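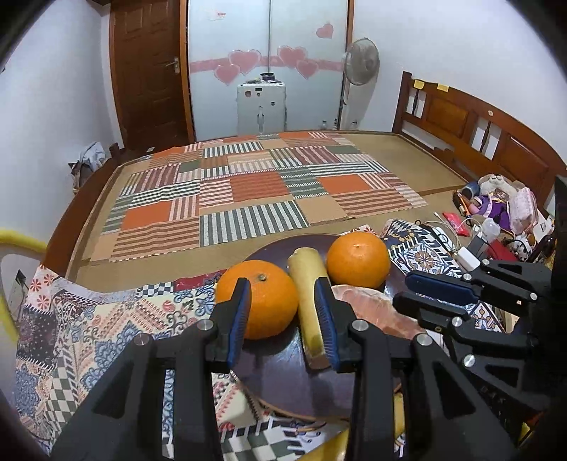
Call for participants: home handling guideline, second draft
Lekero working group, 18 May 2022

We are looking for people who run two-gripper work in real homes and are willing to tell us where our draft is wrong. The first draft had 79 rules. Having tried to follow them, I think most were written by people at very clean desks. One told operators to clear all loose cables and cloth from the table before picking up fruit. Try that in a lived-in bedroom and see how much work gets done.

You should have:
- at least 56 hours with hand-held grippers or arms
- your own notes on what went wrong
- no product to sell us

Participants test the rules at home through July and mark each one keep, change or drop. "Use common sense" is not an accepted comment. Neither is a safety claim without a record behind it.

The fee is modest, and we can't promise that anyone will adopt the result. Hofstetter has said it will read it. We'll see.

Write to Mercedes Montoya or Iraklis Raptis, quoting call 1701. Please name one rule you already ignore and say why.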